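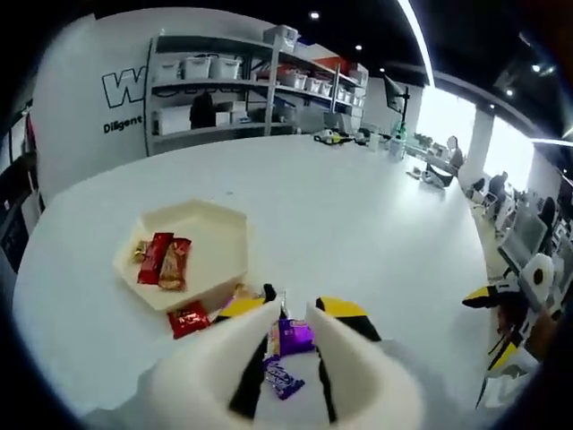

# Making tiffin without an oven

Tiffin is crushed biscuit held together with butter, syrup and cocoa, with a layer of melted chocolate on top. It needs no baking, it keeps well and it uses up whatever bars are left in the cupboard after Christmas. I make one most years in January and another when the school fair comes round.

The quantities fill a square tin measuring 20 cm on each side. The finished slab weighs just over 900 g and cuts into small squares, which are rich enough that small is the right size.

## What you need

For the base:

- 250 g digestive or rich tea biscuits
- 150 g butter, salted or unsalted
- 3 tablespoons golden syrup
- 3 tablespoons cocoa powder
- 2 tablespoons caster sugar
- 100 g raisins or chopped dried apricots

For the top:

- 200 g chocolate

You also need a large saucepan, a heatproof bowl, baking paper and something heavy to crush the biscuits with. A rolling pin is fine.

## Choosing the chocolate

Any plain bar without a soft filling will melt well enough. Milk chocolate sets softer and is easier to cut. Dark chocolate sets hard and cracks if you cut it cold. I use half and half, and stir the two together once they have melted.

Bars with caramel, nougat or wafer in them don't melt evenly. Chop those up and put them in the base instead, in place of some of the raisins. Let the base mixture cool for a few minutes first or the pieces will go to mush. If anyone eating it has an allergy, check the wrapper of every bar you use, including the odd ones from the back of the cupboard.

Old chocolate sometimes has a pale bloom on it. It is safe to use if it is in date and smells right, and the bloom goes when it melts.

## Making the base

1. Line the tin with baking paper. Leave enough hanging over two sides to lift the slab out later.
2. Crush the biscuits. Put them in a strong bag, squeeze out the air and hit them until you have a mix of crumbs and pieces the size of a fingernail. All crumbs makes a dense, dull tiffin, and big pieces make it fall apart.
3. Melt the butter, syrup, sugar and cocoa in the saucepan over a low heat. Stir until there are no lumps of cocoa left. It should not boil.
4. Take the pan off the heat and stir in the biscuits and fruit. Keep going until there are no dry patches at the bottom.
5. Tip the mixture into the tin and press it down hard with the back of a spoon, paying attention to the corners.

If the mixture looks greasy when you press it, crush another biscuit or two and work them in. If it looks dry and won't hold, melt another spoonful of butter and add that.

## Adding the top

Break the chocolate into the heatproof bowl and set it over a pan of barely simmering water. The bowl should not touch the water. Stir now and then, and take it off while there are still a few lumps – they will melt on their own.

A microwave works too. Use half power, stop every 30 seconds to stir, and don't trust the shape of the pieces, as chocolate can hold its shape after it has melted inside. Ours is a 900 watt model and burns chocolate quickly on full power.

Pour the chocolate over the base and tilt the tin until it reaches all four sides. Tap the tin on the worktop once or twice to bring up the air bubbles. If you want marks on the top, drag a fork across it after ten minutes.

## Setting and cutting

Put the tin in the fridge for two hours. Then take it out and leave it at room temperature for 20 minutes before you cut it. This is the step people skip, and it is the usual cause of a cracked top.

Lift the slab out by the paper. Run a long knife under the hot tap, dry it, and press straight down. Don't saw. Warm and dry the knife again for each cut. Trim the edges first if you want neat squares for a stall – the trimmings can go in a bowl for the helpers.

## Keeping it

In a sealed tin in a cool room, tiffin keeps for a week. In the fridge it keeps for two, though the biscuit starts to soften towards the end. Put baking paper between the layers.

To freeze it, cut it into squares first and wrap them in small batches. Thaw them in the fridge overnight with the wrapping still on, so that any damp forms on the outside.

## Changes that work

- Ginger biscuits in place of digestives, with chopped stem ginger for the fruit.
- A pinch of salt in the base if your butter is unsalted.
- Grated orange zest stirred in with the cocoa.
- White chocolate on top, melted more slowly than the others.

Mini marshmallows work as well, but stir them in last, and only when the pan has cooled enough to touch.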